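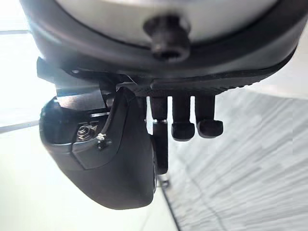

Round housing with a hex-socket screw, from below.

Search this site Go

Coworking at Zikmont: Common Questions

How do I book a desk?
Use the booking page or ask at the front counter. Day passes are $19. Monthly members pick a fixed desk or float.

What are the hours?
Doors open at 7 a.m. and lock at 9 p.m. Members with a key fob can come in at any time except Tuesday night, when the floors are cleaned.

Can I bring a guest?
Yes, up to 2 guests per member. Sign them in at the counter. Guests can stay 3 hours before they need a day pass.

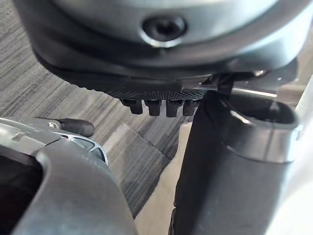 Dark gray housing above a knurled rubber pad.

Is parking included?
No. The Grewal lot across the street sells monthly permits. Street parking on Alleck Avenue is free after 6 p.m.

How do I get on the Wi-Fi?
The network is called Bitside. The password is on the back of your member card and changes every March. Day pass holders get a code on their receipt.

Can I take phone calls at my desk?
Short ones are fine in the front room. The back room is quiet at all times. For longer calls, book a phone booth. Booths go in half-hour slots and you can hold one slot at a time.
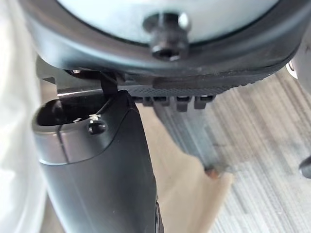
One member wrote in to say the half-hour limit is too short for job interviews. If you need a full hour, email us a day ahead and we will block two slots together.

Can I get mail here?
Monthly members can. Letters go in the boxes by the stairs. We hold packages for a week, and anything over 40 pounds has to be picked up the same day.

How many pages can I print?
Monthly members get 855 black-and-white pages a year. Color is charged per page.

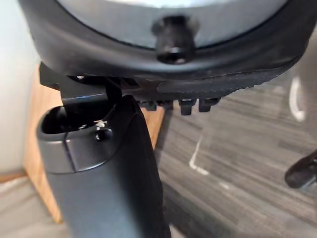
Unused pages do not carry over. If you run out, you can buy more at the counter, and they stay on your account until you leave.

How do I cancel?
Send us an email before the first of the month. Return your fob and card and we will refund the deposit.

Comments

deskbound: Does the day pass cover the phone booths?

Zikmont front desk: Yes, one slot per pass.

fernhill22: The Grewal lot was full when I tried. There is a waiting list, so ask early.

mtk: Please add something about bikes.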